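November 19, 2018

Hello again from the Grilberg Quilt and Bedding Circle! It has turned properly cold since I last wrote, the radiators at the hall have started their knocking, and I think we are all ready to talk about blankets.

## Putting the summer covers away

I had four separate phone calls this month about how to store light covers over the winter, so I thought I'd write it all down in one place (and save Thanakorn Phuthong from answering the same thing at the door every meeting, patient as he is). Thanakorn worked in the linen room at the old Stustmont hotel for years, and most of what follows is his, with a few of my mother's habits mixed in.

Wash everything first, even the ones that look clean. Body oil doesn't show in November but it will certainly show by July, when you shake out your favorite cotton cover and find a yellow patch right where your shoulders go. Warm water is plenty, and go easy on the soap. Thanakorn likes a second rinse and I have come around to it.

Dry it longer than you think you need to. Seams and bindings hold on to damp long after the middle feels fine, and I once ruined a lovely checked cover of my aunt's by being in a hurry. I still think about it!

Then fold loosely, on the bed if you have no big table, and smooth it with your palms as you go. I like thirds, then thirds again. Tuck it into an old cotton pillowcase and keep it off the floor of the closet. Please, no plastic bags. If you can bear it, take it out around New Year's and fold it along different lines, so the creases don't settle in.

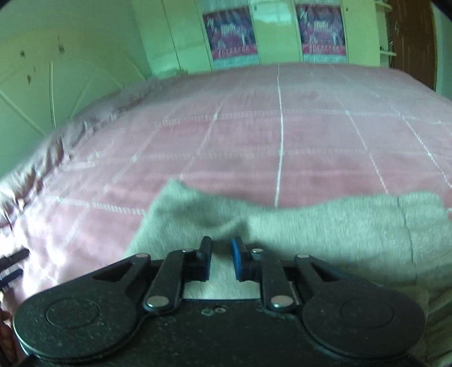
## The winter swap

Our swap is coming up at the hall on Darko Street, same arrangement as last year. Bring up to four clean pieces, any size, and take home the same number. Last winter we had 204 pieces on the tables by lunchtime, which was wonderful, but we ran short of twin sizes, so do have a look in the guest room closet.

Batting scraps are welcome too, in a tied bag, and there will be soup. If you can lend a folding table, leave a note in the box by the coat rack with your name and phone number on it.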